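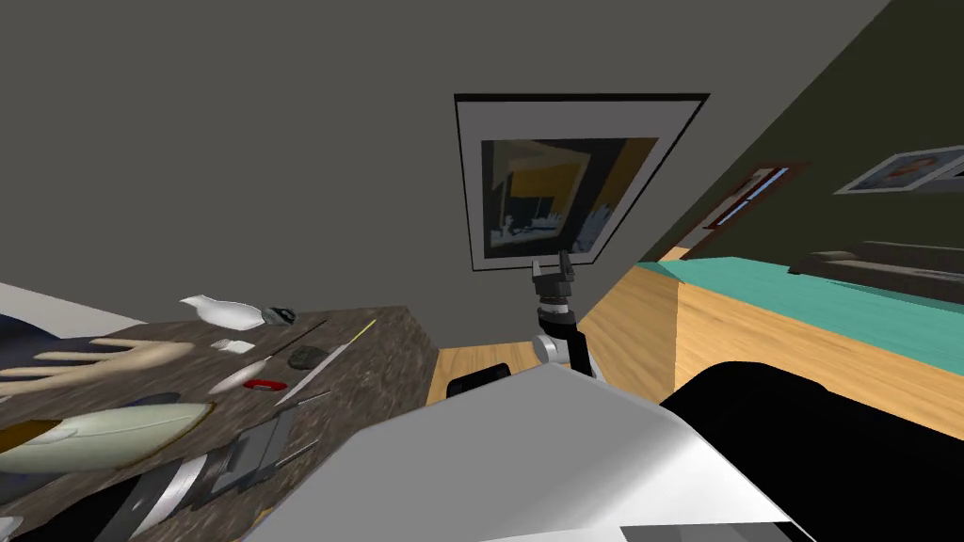 Gray wall, olive wall, three frames.

I have now owned the Presar smartwatch for 57 days, which is longer than I owned the last two put together. It cost 109 dollars, came in a box big enough for a pair of boots, and tells me to stand up whenever I am standing up.

The battery is the good part. Kuster promises a week and I get nearly that, provided I turn off the always-on display, the sleep tracking and the thing where it buzzes if I walk past a friend who has one too. I only know one friend who has one. Hi, Candela.

The strap is less good. By January the little loop that holds the loose end had split, and I've been using a hair tie ever since. Annelies Lanz, who sold me on this watch in the first place, says hers is fine, but hers lives in a drawer. 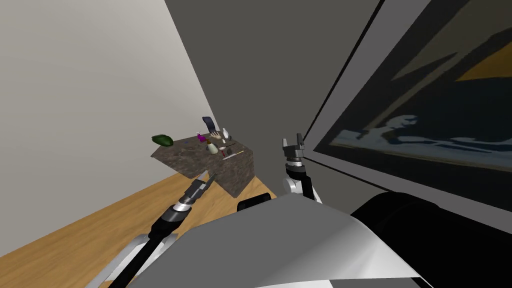 Then there's the app. You pair the watch, it asks for your birthday, you give it your birthday, and it asks again in a slightly larger font. After the March update it decided I was 3 years old and congratulated me on my resting heart rate. Support wrote back in 20 minutes (impressive) to suggest restarting my phone (less so).

What I will say for it is that the screen is readable in full sun and the step count seems sane. I walked the Plustholm loop with Aminu Haruna, who wears a Bestier that cost a lot more, and we finished close enough that he stopped talking about it.

Would I buy it again? At this price, probably, with a spare strap in the same order. If anyone has found a third-party strap that fits the narrow pins, leave a comment. The hair tie is starting to go as well.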